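# Budgeting for the two-arm cell, part one

I said I'd write up how the spending on the folding cell is being decided, mostly so Vimala and I stop having the same conversation over lunch. These are my notes and my opinions. The final list goes in at the end of February.

Some background for anyone who hasn't followed along. Lornance does textile handling, mainly hospital and hotel linen, and we want a bench cell that can pick up, flatten and fold small pieces of cloth. Two arms, one table. We've been working in simulation since spring, and the plan is to buy hardware once the layout has settled.

The first thing we argued about was the mount. Kimutai wanted the arms bolted straight to the tabletop, which is the cheapest way to do it and the way our old single-arm bench is set up. The trouble is that the bases take up table, and table is what you need when you're spreading fabric out. Hanging both arms from a beam at the back costs more in steel and a fair bit more in labour, but it gives the area back. I priced it both ways and the overhead version is going on the list. Darius has offered to weld the post himself, and I've said no – I want someone else's name on the load calculation.

The second argument was about grippers. We looked at a three-fingered hand from Birnora and a soft pad gripper from another supplier. Both are nice and both were well over what I had set aside. Plain two-fingered grippers with narrow tips do most of what we need on thin cloth, and the tips are the part that wears, so I'd sooner have cheap tips and a drawer full of spares. I've put down 40 pairs for the first year. Sorin thinks that's too many. He may be right, but they don't go off.

We have also been running the layout in the simulator with both grippers down at the cloth, because that's the position where reach problems show up. If the elbows are going to foul the beam or each other, that's when they'll do it.

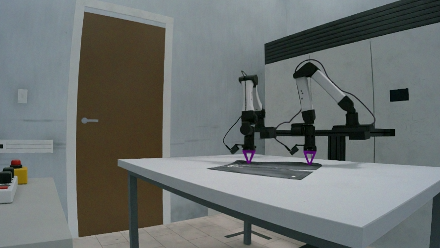
*The simulated cell, both arms down at the dark cloth. The room is modelled too, door and all.*

Modelling the room took Esperanza a couple of weeks and I grumbled about it at the time. I've come around. Once there's a door in the model, people start asking how the table is going to get through the real one, and that question has a price attached to it. Our real doorway is narrower than I'd assumed. The table will have to come with legs that unbolt, and Schnyder charges extra for that. Better to hear it now than on delivery day.

The emergency stop was another one. In the simulation it sits on a counter away from the table, and after looking at that for a while we agreed we want a second one within reach of whoever is laying out the cloth. It's a small line item, although the wiring isn't as small as the button. I've allowed $465 for the pair, fitted, and I'll be annoyed if it goes over.

Cables are where I expect to be wrong. I've been wrong about cables on every job I've done. Anything mounted at the wrist needs a lead that can follow the arm through its whole travel without dragging across the fabric, and the renders show them hanging in loose loops, which isn't something I want on the real cell. Proper dress packs aren't cheap. I've put in a figure for two and a half as much again for the fittings, and Kimutai has promised to check it against what he spent at Esdale.

What I've left out for now:

- A second table. Handy for staging, but we can use a trolley.
- The extended warranty on the arms. I'm still waiting on the wording.
- Better lighting. The simulated room has soft, even light and ours has whatever comes through the window at 4 in the afternoon. This one will probably go back in.
- Training days. Vimala wants these in and I think they belong in a different budget.

Lead times are the other half of it. The arms are the long wait, so they need to be ordered first, and the beam drawings have to be signed off before that because the base plates depend on which model we pick. I've asked both suppliers to hold their quotes to the end of the month. One has agreed and the other hasn't written back.

If you've hung a pair of arms over a bench this size, I'd like to know what you paid for the steelwork and whether you'd do it again. Part two will have the real numbers, once the warranty wording turns up.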